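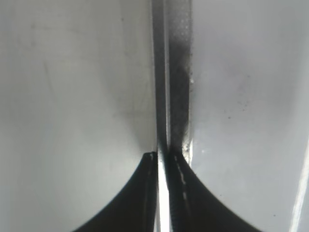
Milside oil field

The Milside field is an onshore oil field operated by Bozkurt Petroleum under a production sharing contract. It lies on a low ridge north of the town of Uston and is connected by pipeline to the Giltier pumping station. The field produces medium-gravity crude with a moderate sulfur content, along with small volumes of associated gas.

Geology

Oil at Milside is held in fractured limestone beneath a thick layer of shale, which acts as the seal. The main reservoir is split by a fault into an eastern and a western block. Pressure in the western block has fallen faster than expected, and most later wells were drilled on the eastern side. A shallower sandstone layer contains heavy oil but has not been developed.

Development

The discovery well was drilled by a predecessor of Bozkurt Petroleum, which took over the license after the original holder withdrew. Early production was trucked to Uston and sold to local refiners at a discount. Trucking ended when the Giltier pipeline opened, although tankers are still used when the line is down for maintenance.

The field has 10 producing wells and two water injection wells. The processing plant separates oil, gas and water at a single site next to the eastern block. Gas is used to generate power for the field, and the remainder is flared.

Production and reporting

The operator reported average output of 2,368 barrels per day in its filing of 8/28/19. The filing gave a combined figure for both blocks and did not list output by well. Earlier filings had shown the blocks separately. Kaan Dağdelen, an energy analyst who has written on the license, argued that the change made it hard to tell how quickly the western block was declining. Bozkurt Petroleum said the blocks share one export meter and that separate figures had been estimates.

Volumes measured at Milside and at Giltier have not always matched. One monthly statement showed a gap of 333 barrels, which the operator put down to water content and differences in temperature correction.

Contract terms

The contract allows the operator to recover its costs from a fixed share of output before the remaining oil is divided with the state. Royalty is taken first, in kind. Unrecovered costs carry forward from one year to the next, and a statement of the balance is due each January.

Local effects

The field and pipeline employ 200 people, including contractors. Residents of Uston have complained about flaring and about damage to the road once used by tanker trucks. The road was resurfaced under an agreement between the operator and the district.

See also

Giltier pumping station
Production sharing contract
Gas flaring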